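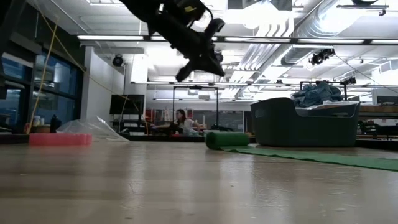
October 11, 2025

Okay, so the right arm dropped out again, same fault as the two in September. Mid-move, no bang, no warning, it just quit following the leader and held wherever it was. Controller says "joint 5 comms timeout" and then sulks until you power cycle it. Vandana Prajapati hit the stop before the left arm could swing into it (thank you!!), so no contact and nothing bent, but the gap was smaller than I'd like.

First guess was heat. Wrong, the motor log tops out at 40 C and the alarm is way above that. Second guess was the Weson power supply, so I swapped in the spare and ran it bare for 35 minutes. Same timeout. Bus retries sit near zero and then shoot up to 1,000 in one burst, always when the wrist is rolled and reaching low.
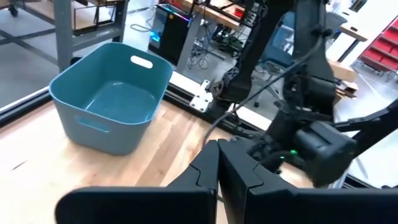 I'm now pretty sure it's wiring. The retries come in bursts tied to pose, and a bad board wouldn't care where the wrist is. Look at the black cable looping off the arm and down toward the tabletop, that's a lot of slack to have near a moving wrist, and the green light on the gripper assembly tells you nothing, it stays on right through a timeout. Wiggled the connector by hand with the motors off and got retries on the second wiggle. Ahuja thinks the crimp, I think the strain relief, we have a coffee on it. 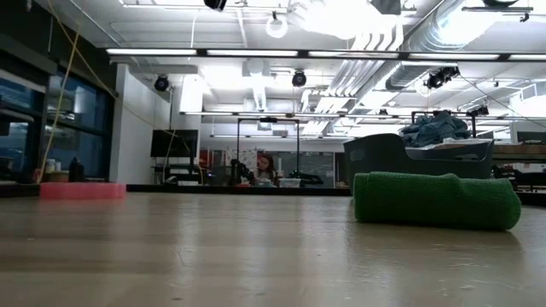
To do before anyone runs it again

Replace the joint 5 cable, new ones are in the Lenholm order.
Clip the slack to the forearm, check full wrist roll by hand.
Make a timeout on one arm stop both arms. Should have been that way from the start, my fault.
Slow speed only until we get a clean 4,000 cycles.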